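Education Policy > Teacher Workforce > Week 4 handout

Reading time: 3 min

Week 4 – Substitute and contract teachers: who is on the books?

Notes by Flora Pringle. Read before seminar, bring the Koltitz tables.

Last week: why districts hire on short contracts. Cheaper, faster, no pension. This week: what that does to the record. A contract teacher can work ten years in one building and show up nowhere in the permanent staff count.

Main case: Koltitz district. 1,190 classroom posts on paper. 293 filled by people on contracts of 10 months or less. Contract ends in June, pay stops, new contract maybe in the fall. Maybe not.

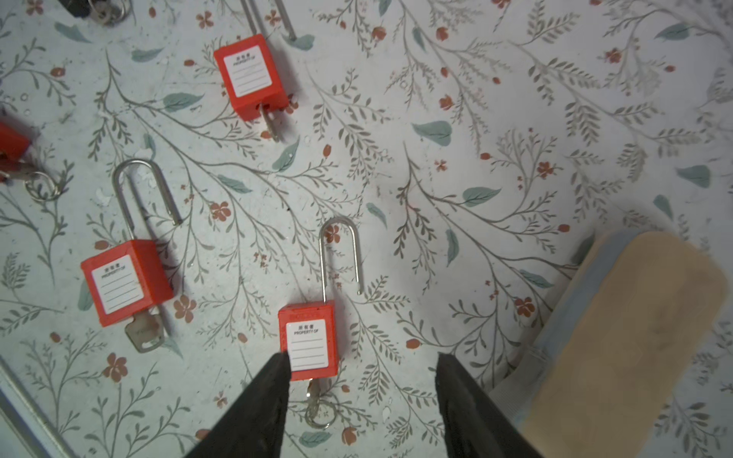
Contract teachers in Koltitz do the same hours as permanent staff, same duties, same parent nights. What differs is what they can get at. No vote on the school plan, no training days, no step on the pay scale. Munshi calls this the "locked grade" – think of a red safety padlock like the one on the flowered tabletop, closed on the one door marked promotion. You can teach well for years and the grade doesn't move. Know this term, it comes back in week 6.

Three positions in the reading:

Munshi – the locked grade is a design choice. Districts want a flexible layer and they got one.
Juhl – mostly drift. Short contracts were ment for sick leave cover and grew.
Daza – look at who signs. Principals renew, the district only pays. So blame is spread thin.

Don't just pick a favorite. Say what evidence would move you from one to another.
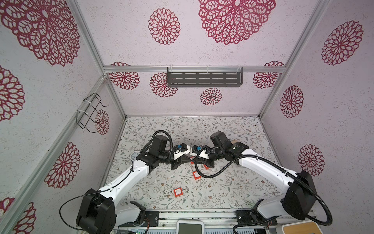 Juhl's weak spot is timing. If it was drift you'd expect slow growth, small schools first. Koltitz went up in big jumps right after two budget rounds. He has an answer (p. 4, the long footnote) but its thin. Read it anyway.

Daza interviewed principals only, no teachers. Keep that in mind when he says renewals are "friendly."

Compare Forsyth: contract teachers there move to permanent posts after 4 years, automatic. Catch – renewals drop sharply in year three. Why? Discuss in pairs.

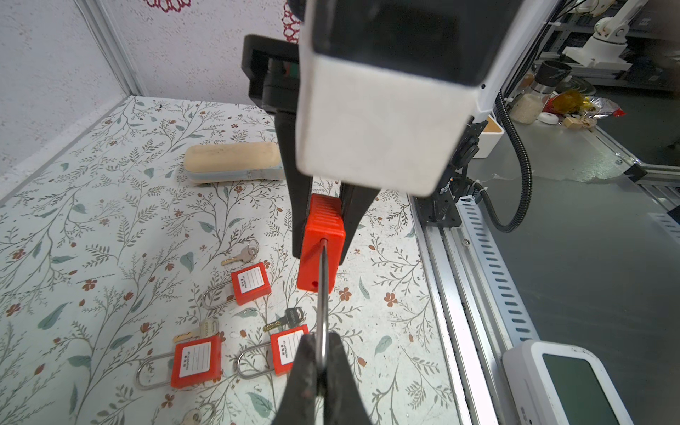 Fig. 3. Red padlock and shackle held in a gripper.

For seminar
– One page on Forsyth, for or against the automatic rule.
– Find one job ad for a contract post, mark every line about length or renewal.
– Callum Gunn's group presents first, then open discusion.

Late pages go in my box, not by email.

Contact: Flora Pringle, course office | Back to top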